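Clolham Tenants' Group Questions Plan to Rate Shared Workrooms by Floor Area Alone

FOR IMMEDIATE RELEASE

Friday, September 2, 2022

CLOLHAM - The Clolham Tenants' Group, which speaks for 22 small firms renting shared workrooms in the Stasia building and two nearby sites, today asked the building's managing company, Broltumora, to put off its new "Open Floor" rating until it can show that the rating measures something tenants care about.

Under the plan, announced to tenants in May, every shared workroom would get a score out of 100. The score would be posted at the door and used to set rent at the next renewal. Broltumora has told tenants that a higher score means a better room. The group has read the scoring sheet several times and does not see how that follows.

The sheet has 13 lines. Nine of them deal with floor area in one form or another: open floor, clear floor, floor per desk, floor per tenant, and so on. One line covers ceiling height. The other three are for "general impression," and the sheet does not say whose impression it means. Lighting is not on it. Neither is air, noise, storage, or the state of the desks.

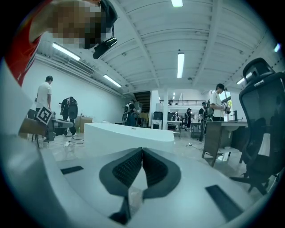

Ceiling height seems to be what impresses visitors, and the group has no quarrel with a high ceiling as such. It does wonder why a tenant should pay more for one. Heat goes up there, and so does sound. What people work by is the light, and what they work at is the desk. A large workroom may have a high white ceiling with beams curving across it, fluorescent fixtures spread from one side to the other, an air-conditioning vent high on the wall, and a dark wooden desk on a metal frame down where the work gets done. The Open Floor sheet would give points for the first of these and pass over the rest. A cardboard box on the floor by the wall might even cost the room a point or two under "clear floor," although the same sheet gives nothing for a shelf to put it on.

The group tried the sheet for itself. Two members scored the same room on the same morning, without comparing notes, and came out 23 points apart. Nearly all of the gap came from the general impression lines. Broltumora's answer was that trained raters would do better. It has not said who will train them, or in what.

"We were told this would make rents fair," the group said in a statement. "Maybe it will. So far we have a number that goes up when you take the furniture out. Our members need desks, and they need somewhere to put their boxes. A room with neither would do very well on this sheet."

Broltumora has pointed to a review by Afridi, a consulting firm, as support for the rating. The group asked for the review and was sent a two-page summary. The summary says tenants "respond well to openness." It does not say how many tenants were asked, which rooms they worked in, or whether any of them were told that openness would be tied to rent. The group has asked for the full review twice and is still waiting.

The group is asking Broltumora to do the following before any score is posted:

Release the full Afridi review, including the questions put to tenants.

Add lines for lighting at desk height, air, noise, storage and the condition of furniture.

Drop the general impression lines, or say plainly what a rater is supposed to look for.

Have every room scored by two raters working apart, and publish both scores.

Hold rents where they are until tenants have had a full quarter to check the results.

Members have no objection to being measured. Several of them would welcome a fair comparison between the Stasia rooms and the newer ones across the road, where the rent is higher and the reasons for it have never been spelled out. The group doubts that a floor plan and a passing impression can supply one.

Broltumora has offered tenants a question session at the Stasia building later this month. The group will attend and will bring its own scoring sheets, filled in.

About the Clolham Tenants' Group

The Clolham Tenants' Group represents small firms in shared workrooms in Clolham. It takes no money from building owners or managers. Copies of the Open Floor scoring sheet, with the group's notes, are available on request from the group's office in the Stasia building.

###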